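Cell Technician, Two-Arm Table (part-time, fixed term)

Grutatetti – Manipulation Group

We are looking for a technician to look after one robot cell. One cell, two arms, one table. If you are hoping to design the next great thing, please read to the end before you apply, as most of this job is keeping the current thing from drifting out of shape.

About the cell

The cell was set up under a project called Leone and it has been in daily use since. Two arms share a wooden-topped table on a black extrusion frame. Each arm carries a gripper and a good deal of cable. The arms handle household items, and every item gets a numbered paper label so that the logs can say which one was on the table. That is the whole idea, and it works well enough when someone is paying attention.

The brochure for the original install promised a cell that needed "minimal intervention." We have a maintenance log of 580 entries that says otherwise. Some of those are one-line notes about a curled label. Others took an afternoon.

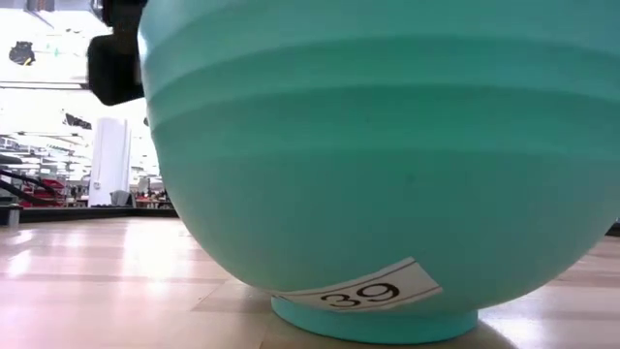
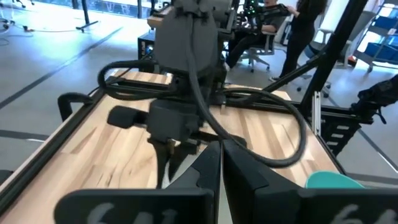

The cell at work: item 39 and a gripper, first picture; one arm over the tabletop, seen past the other arm's gripper fingers, second picture.

What you would be doing

Cables take up more of the week than anyone expects. Both arms need enough slack to reach across the table, and slack catches on things. You would check the loops before each session, move the arm slowly through its full reach, and re-tie whatever pulls or drags. We have tried 2 commercial cable management kits. Neither stayed on, and we would like to hear from someone who has opinions about this that come from having done it.

Gripper fingers get inspected every morning. You would look for play, worn surfaces and loose screws, swap the fingers when they are due, and run the open-close check afterward. The supplier, Vikudis, gives a replacement interval for the fingers. Treat it as a starting point. Ours have gone both sooner and later, and we would rather you trusted a gauge and your own eyes.

Camera views need checking too. A knock that you would not notice by hand can shift a view enough to spoil a day of recordings. You would compare each view against its reference picture, correct the mount, and redo the calibration if it is out. The calibration routine reports "OK" far too readily, so you would also be expected to put an item at a known spot and see whether the gripper really goes there.

Then there are the items. Labels lift on curved plastic, and a lifted label is a small thing until a gripper catches it. You would print and replace them, keep the item list in step with the shelf, and pull anything cracked or chipped.

Finally, the log. Every fault gets an entry, including the ones that went away by themselves. Especially those. Write down what you saw, what you changed, and whether you know why it worked. "Restarted, fine now" will be sent back to you.

What we want from you

You should have at least one year of hands-on work with machines that move, in a shop, a lab, a plant or a repair business. We don't mind which. You should be able to read a wiring diagram, use a torque driver without stripping anything, and follow a lockout procedure on the days when you are in a hurry.

Some Python would help, mainly for reading logs and changing a settings file. We are not asking you to write control software and you will not be judged on it.

No degree needed. A certificate in robotics is welcome, but we have interviewed several people with very good certificates who had never tightened a connector, so please tell us what you have fixed.

What we can't promise

This is a nine-month contract. There is talk of a second cell under the Rastanex program and there has been talk of it for some time. Please do not apply on the strength of it.

The work is repetitive. The room is bright and open and other people work near the table, so you will be asked questions while you are counting screws. Sessions start at 8:30 a.m. and the cell has to be checked before then, so mornings are not flexible. Afternoons mostly are.

We also won't tell you that you will be "shaping the future of automation." You may be. From the technician's chair it looks a lot like cable ties.

Hours and pay

The post is 50 percent of full time, spread over mornings, at the grade for technical staff. Paid training on the cell is included – Mirko Fabbri, who has kept it running so far, will work beside you for the first three weeks and then hand over the keys.

How to apply

Send a resume and one page, no more, describing a fault that took you too long to find. Tell us what you thought it was first and what it turned out to be. We read that page before the resume. Cover letters about passion for innovation will be skimmed at best.

Applications go to Fergal Fahy through the Grutatetti jobs page. They close at the end of September. Short-listed applicants will be invited for a paid half day at the table, with one fault set up in advance and the maintenance log open on the bench. You may ask Mirko anything you like during that time, and he will answer.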